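The Bottle Problem

By August my kitchen was losing. I drink a lot of water when it's hot, my sister's kids drink everything else, and every one of those bottles ended up on its side somewhere between the sink and the toaster. One morning I counted 33 of them. Thirty-three! I hadn't even looked under the couch.

So I called Sylvie Lévesque, who runs the recycling column at Nikcombe and has sorted more plastic than anyone I know. Her first question was where my bin lived. In the closet, I said. Long silence on the line.

"Put it on the counter," she told me. "Right where the mess is. See-through if you can, so you know when it's filling up."

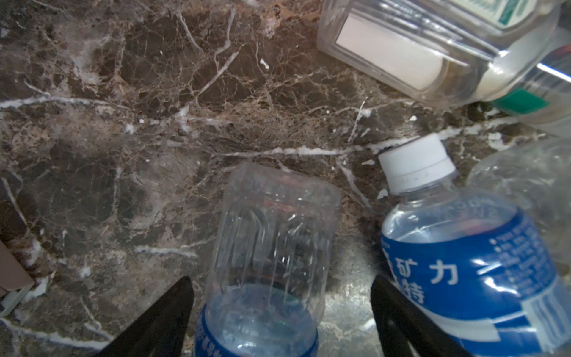
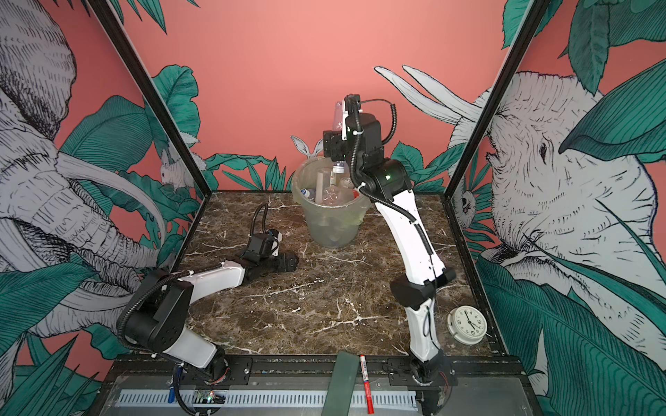
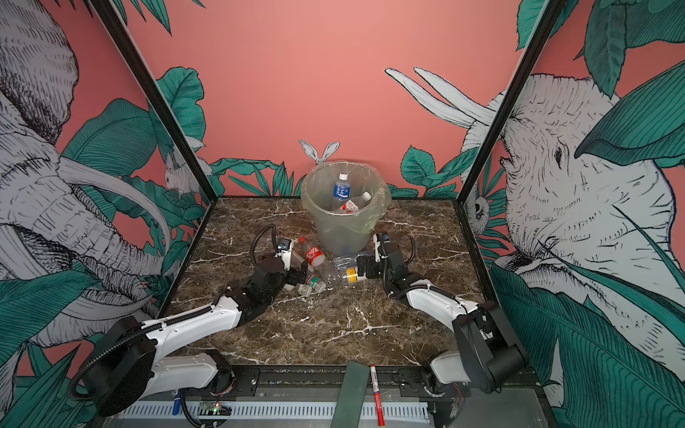
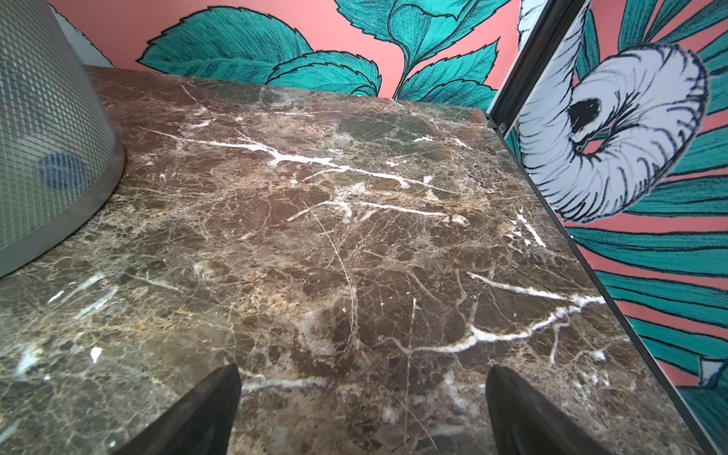 Bottles, brown marble and some very pink wallpaper.

I gave it a month. The rule in my house is that you crush it (or at least give it a good squeeze), the cap goes back on, and it goes in before you walk away. My nephew got so into the crushing that we had to ban it after bedtime — it's a horrible noise at 9:40 at night.

Liners were the other fight. I bought a pack of 40 from Després that were too short and kept sliding down inside, then a pack of 30 that folded over the rim with plenty to spare. Get the bigger ones. Sylvie skips liners and just rinses the bin in the tub, but she has a better back than I do.

Labels I leave on. My pickup takes them either way, and I have peeled enough soggy paper for one lifetime. Check with yours, though, they're all different — Sylvie's wants caps in a separate bag, and she keeps hers in an old coffee can by the door.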